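4.2 Handling Motion Blur in Pose Tracking

The tracker in the Altano stack matches visual features between consecutive wrist views and fuses the result with inertial readings. Fast wrist rotation leaves few usable corners on walls and furniture, and the visual term becomes unreliable. We therefore score each view for sharpness before matching. When the score stays below threshold for more than three views, the visual term is dropped and the pose is propagated from inertial data alone, up to a limit of 15 views. Past that limit the segment is split.

The fingers are masked before scoring. They move with the camera and stay sharp during rapid motion — an unmasked score would rate such views as usable. Of the 488 demonstrations in the Mevby set, over 5 percent contained at least one split. Split segments are kept for training the grasp classifier but are excluded from policy training. 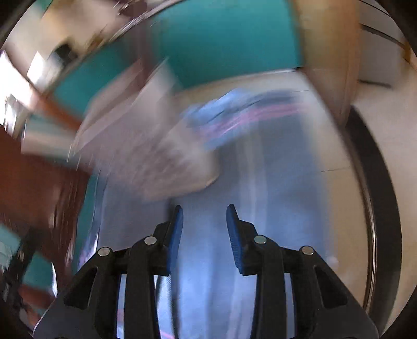

Dillindale Perception and Control Group

Figure 3. View during fast motion. The black finger assemblies and blue pads are the region the mask would cover; the teal wall, the pale object and the striped cloth beyond them are blurred.

Relocalization after a split uses the Michalski map server, which returns a pose once the sharpness score recovers. If no pose is returned, the segment keeps its own local origin.

Contact: Dillindale Perception and Control Group | Back to top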